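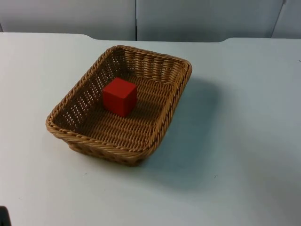 Write the success condition before the first trial

Opinion — May 2023

Most arguments over manipulation results are arguments over a sentence that was never written. Two labs run what they both call "cube in basket," one reports a high rate and the other a low one, and a month of email goes into hardware, calibration and gripper pads. Then someone compares the scoring. One lab counted a trial as good when the cube was inside the rim at the time limit. The other also required that the basket stay where it was placed. The tasks had the same name and the same two objects. They were different tests.

My position is that a benchmark task should not be accepted into a shared set until its end state is written down in terms a second person can check without asking the first. This is ordinary practice in materials testing and in electrical safety. In robot manipulation it is still treated as a courtesy.

I have spent the past two years on the Jernumier task sheets, a small common format used by several groups, and before that on internal acceptance tests at Fitanance. The sheets are dull. Each one covers a single tabletop task and runs to two pages: objects, start region, end condition, time limit, permitted contacts, reset. The section that causes trouble is permitted contacts.

Consider a container. A planner sees a wicker basket as a goal region with walls. A two-arm policy sees something with a rim, and a rim can be grasped. Nothing in the usual wording ("place the cube in the basket") says whether the container may be moved, tipped, steadied or brought to the cube. All of these are sensible ways to do the job. A person at a kitchen counter would use any of them. But a trial in which the container stays fixed measures placement accuracy, and a trial in which it may be handled measures something broader, and the two should not share a column in a results table.

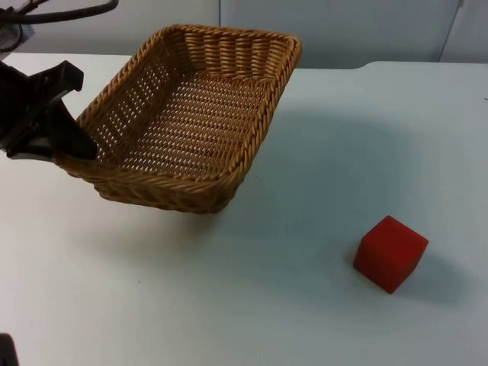
Gripper at the basket rim, cube on the table. The task sheet has to say whether this contact is permitted.

The Millet draft, which went out for comment last July, handled this by prohibiting all contact with the container. I argued against that and still do. The rule is easy to score, but it outlaws a useful behavior for the convenience of the scorer. It also penalizes incidental contact, and with a low-walled basket and a gripper of ordinary size, incidental contact is common. A finger that brushes the rim on release has done no harm to anything.

The better approach is to declare a contact class for every object on the table. Three classes have been enough for us. A fixed object may be touched but must end within a stated distance of its start pose. A movable object may be grasped and relocated, with its own end condition if one matters. A protected object may not be touched at all, and any contact ends the trial. The class goes in the sheet, the sheet gets a revision number, and the revision number goes beside the result.

When we rescored an archive of 1606 recorded trials under these classes, 268 changed outcome. Neither the policies nor the recordings had changed. I consider that figure the strongest argument I have, and I would ask anyone who finds written end conditions fussy to run the same exercise on their own archive.

The end condition itself needs the same treatment. "In the basket" sounds complete and is not. Our wording for a rigid block is as follows: the block is at rest, is supported only by the container, lies wholly below the plane of the rim, and is not in contact with any gripper. The container is at rest on the table and is likewise released. The last clause was added late. Without it, a block in a container that is still being held counts as done, and the score then depends on what happens after the clock stops. We hold the state for 2000 milliseconds before marking it. The exact value matters less than having one.

Resets get less attention than they should. A start region is commonly given for the cube and omitted for the container, on the theory that the container is scenery. A rectangular basket has a heading. At one angle the long side faces the arm and the opening is generous; at another the arm must reach over a corner. If the heading is left to whoever is resetting the table, the difficulty of the task drifts over the course of a day and the drift is invisible in the log. The sheet should state the range of headings and how they are drawn. Jatov does this with a printed list prepared before the session, 80 start poses to a page, and I have not seen a cheaper fix for anything in this field.

There are fair objections. The first is cost. A careful sheet takes most of a working day to write and a second day to dispute, and a group with many tasks will not want to spend it. My answer is to have fewer tasks. The second is that strict wording favors policies tuned to the wording. This is true, and it is true of every test that has ever been written down. Unwritten criteria favor policies tuned to the person scoring, a problem of the same kind that is much harder to detect.

The third objection is the serious one. Deployed systems do not work under task sheets, and a robot in a stockroom will meet containers of no declared class. I accept this. A bench test makes no claim to cover the stockroom. It claims that a number obtained in one building can be obtained in another, and at present many published numbers cannot meet that claim.

What I would ask of reviewers is modest. If a paper reports a success rate, ask for the success condition in full, with contact classes and the reset procedure. If the authors have it, it will fit in an appendix. If they have to write it after the question arrives, the trials should be scored again.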